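Diary > May > Quilts, soup and the long way to Pornley

Up before six with the rain on the tin roof, and I lay there for a good while deciding whether I was awake enough to be cross about it. I wasn't. I made a pot of tea, the big brown pot even though it was only me, and sat down with the quilt squares spread over the kitchen table until there was nowhere left for the toast.

The quilt is meant for Busisiwe's new place at Stiltville (she moves at the end of the month, and I still can't picture her living over water, with her fear of ferries!). I had wanted it all in greys and blues, harbour colours, but the more I shuffle the squares the more I want a bit of yellow in there. There are 223 of them cut so far and I've changed my mind over most.
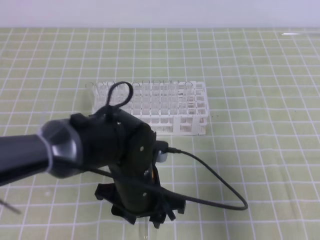

So I rang Mum, who was no help at all and very good company. She thinks yellow fades. She also thinks I should have backed it in flannel, and that I never eat enough, and we were on the phone so long that the second cup went cold and I had to put the whole pot on again.

By mid-morning the rain had eased off and I took the bus out to Pornley for thread. It's 42 minutes if the driver doesn't stop for a chat at the bakery, and of course he did, so I got off and bought a cheese scone while I was at it. The haberdashery has moved its remnants bin to the back, next to the zips, and I came home with a half metre of the softest mustard cotton you ever felt. I had told myself thread only. I did get the thread as well.
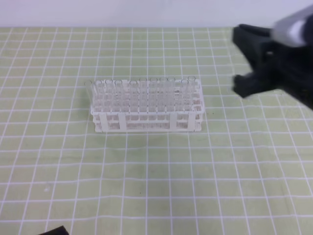 White rack on the green mat.

Lunch was the end of the pumpkin soup, with far too much pepper. Then I sewed straight through until nearly four, with the radio going and the neighbour's dog having one of his opinions about the postie. Three rows joined! The corners meet on two of them, and on the third they meet if you stand in the doorway and are feeling kind. I may unpick it tomorrow. I may also leave it, as Busisiwe has never looked closely at a seam in her life, bless her.

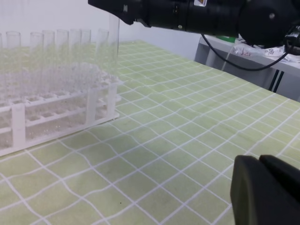
Haiyan Qian

Evening now, and I've pushed the whole lot to one end of the table so I can write. The mustard was the right choice. I put one square down in among the greys and it was like somebody had left a lamp on, and I've been up twice since to look at it.

Must remember to ask Busisiwe how wide the bed is, and to return the pie dish next door. Also binding, which I always forget until the very end.

Recent entries
A wet week and a stubborn zip
Marmalade, second attempt
Belluvmont in the fog
What I found in the button tin

Contact | © Haiyan Qian | Back to top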